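Pokari Gripper Project: Section 4, The Release Fault

Our runs in simulation went wrong in a way the summary table hides. Of 752 pick attempts, 97 were logged as successful, and I don't believe that number either. The success flag depends on a close command being sent. It never checks whether the fingers touched anything.

Kimie Takagi found the problem while replaying logs from December. In 30 of the "successful" runs, the fingers got an open command right after the close command. The Ristico planner reported no error.

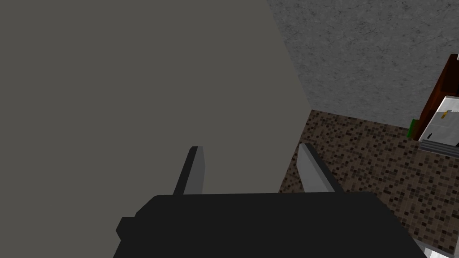 Figure 3. Simulated gripper with fingers apart and nothing between them.

Our first report blamed friction settings. I doubt that. We changed them 3 times and the extra open command kept showing up in the logs. A timeout in the Malach driver seems more likely, but we have not proved it.

Until we do, I would not run this code on the real arm. A gripper that lets go without an error message is a safety problem, and the stop button would come too late for a dropped part. The 97 should be taken out of the abstract.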